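Notebook, kitchen sim – January 2018
Branitz task set, policy evaluation with the wrist view added

Picking up from the entry on the side-view baseline. Mei-kuen asked whether the policy is using the wrist camera at all or just learning to ignore it, and I didn't have an answer, so this entry is the test for that.

## Setup

Same kitchen layout for every episode: marble counter, gas cooktop, pan, what looks like a sink or dish to the left. The task is to pick up the small yellow-green object, carry it to the pan and let go of it inside the rim. Two policies were trained on the same demonstrations:

- **A**: side views only
- **B**: side views plus wrist view

Training settings are identical and are in the Nernomach config folder. Gholamreza checked that the action scaling matches between the two. It didn't match in June, and we lost a good part of that month's results to it, so I had him look before I started anything.

Each policy gets 30 episodes. Start poses for the object come from the fixed list and are the same for A and B. The pan moves between burners from one episode to the next.

I record success as the object being inside the pan rim at the end of the episode with the gripper open. Araceli wanted to count a release above the pan as well. I left that out, because it makes a drop onto the cooktop look fine if you only read the log.

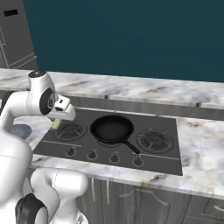

Policy A gets through the grasp without much trouble. Where it loses time is the approach to the pan. It slows down before it has reached the rim, makes small corrections back and forth, and sometimes releases short. The short releases mostly come when the wrist or forearm blocks one of the side views. I went through the failed episodes with Parviz and we agreed on the label for all but two of them. Those two are marked "unclear" in the log and I have counted them as failures.

Policy B finished 26 of 30. The back-and-forth near the rim is mostly gone. Its remaining failures are a different kind: it closes the fingers early and pushes the object away before it has a hold on it. I don't have a full count for A yet. The Clalach machine restarted during the run and the last episodes have to be done over, so no comparison number goes in here until that is finished.

## Is B using the wrist view?

Steps I ran, in this order:

1. Replayed B's logged episodes with the wrist input as recorded, to confirm that the replay gives the same actions as the live run. It does, to within rounding.
2. Replaced the wrist input with its mean image over the training set. Actions during the long reach hardly change. Actions in the last part of the approach change a lot, mainly in the forward direction.
3. Swapped in wrist frames from a different episode with a different pan position. The predicted motion shifts toward the wrong place, so the policy is reading position from that view.
4. Masked the lower part of the wrist view, where the gripper's own hardware takes up most of the space, and left the counter-side part alone. The change is small before the grasp and clear right at finger closing.

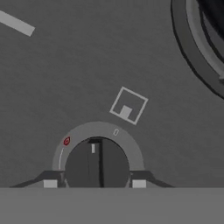 ## What I make of it

Step 2 answers Mei-kuen's question. B uses the wrist view, and it uses it late. During the reach it runs on the side views, much as A does.

Step 4 is the one I would be careful with. The masked region includes the fingers, so the mask removes whatever the policy knows about how far open they are. It still gets joint readings, but those are normalized differently from the images and I have not checked how much weight they carry. The early closing in B may come from there. It could also just be that the demonstrations close fast – Marjatta recorded most of them and says she tends to close as soon as she is lined up.

One problem with my own method: the replay tests are open loop. They show that the output changes when the input changes. They don't show that the episode would have failed. For that I need to apply the masks during live rollouts, and the Fikre wrapper doesn't support that yet. Parviz thinks it is a small change.

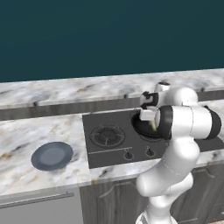
The other thing to sort out is the pan position. I have been treating left, center and right burner as equal cases, but the demonstrations are not evenly split across them. If B's gain is all on the position with the most demonstrations, the result is weaker than it looks. The per-burner split can be pulled from the logs without new runs.

## To do

- Redo the lost episodes for A, same start poses
- Per-burner split for both policies
- Ask Parviz for the live masking change in Fikre
- Check the joint reading normalization with Gholamreza
- Plot time from grasp to finger closing in the demonstrations, Marjatta's separately
- Send Araceli the two "unclear" episodes and get a third opinion

Logs and masks are in the Branitz folder under this entry's date. The mean wrist image is saved there too. Don't regenerate it from the new demonstrations, or steps 2 and 4 won't reproduce.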